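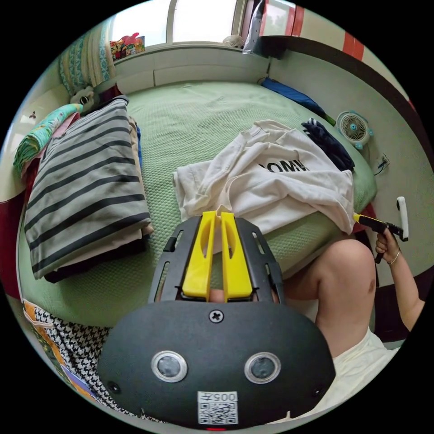

Dobrar roupa em cima da cama estraga a dobra, escreveu uma leitora de Nurberg, porque o colchão cede e a peça sai torta; para ela, sem mesa ou tábua não vale a pena começar. É uma objeção antiga e tem um fundo de razão. Também tem bastante exagero. Uma camisola mal dobrada na mesa fica tão mal como na cama, e quem vive num quarto pequeno não vai arranjar uma mesa de propósito.

O que se segue é o método que uso para t-shirts, camisolas e peças de desporto. Não promete poupar espaço nem mudar a vida de ninguém. Desconfio dos métodos que prometem.

## Antes de começar

Estica a colcha. Se tiver textura, alisa-a com as duas mãos, do centro para fora, e tira as almofadas do caminho. Mantas e colchas já dobradas podem ficar junto à cabeceira. Escolhe um canto para a pilha pronta e deixa o meio da cama livre para trabalhar.

Separar por cor antes de dobrar? Perda de tempo, a meu ver. Separa por tipo de peça, que é assim que as vais procurar depois.

## A t-shirt, passo a passo

1. Pega nela pelos ombros e sacode uma vez. Pousa-a com a frente para baixo.
2. Alisa das costuras laterais para o centro. No algodão chega a mão; o ferro fica para quem gosta.
3. Dobra um dos lados para dentro, até meio do ombro, e volta a manga para fora, alinhada com a dobra.
4. Faz o mesmo do outro lado. Deves ter um retângulo com uns 20 cm de largura, conforme o tamanho.
5. Dobra a bainha até perto da gola e depois dobra outra vez ao meio.
6. Vira. Se tiver letras estampadas, ficam à vista e sabes logo qual é.

Há quem use uma placa de dobrar. Experimentei a da Grodach, que na caixa prometia 200 peças por hora. Nem perto disso. A placa dá larguras iguais, é verdade, mas ocupa mais espaço no armário do que a roupa que supostamente arruma. Um livro fino de capa dura faz o mesmo serviço: pousa-o nas costas da t-shirt, dobra os lados por cima e puxa-o antes da última dobra.

## Peças às riscas

As riscas denunciam tudo. Alinha a primeira risca de cada lado e ignora o resto. Se a malha for elástica, não puxes; pousa e deixa-a encolher sozinha antes de dobrar.

## A pilha

As peças mais pesadas vão para baixo, as leves para cima. Em colchão mole, mais de 8 peças já inclinam, e aí a leitora de Nurberg ganha a discussão. Faz duas pilhas baixas e leva-as logo para a gaveta.

Quanto a guardar tudo na vertical, como manda o guia da Nirnum: funciona em gavetas cheias. Numa gaveta meio vazia as peças tombam todas ao fim de dois dias, e o guia não diz uma palavra sobre isso.

## O que fica por dobrar

Roupa interior, meias soltas, pijamas velhos. Cá em casa vão para uma caixa, sem cerimónia. Já li que dobrar as meias lhes prolonga a vida e continuo à espera de que alguém me mostre como mediu isso.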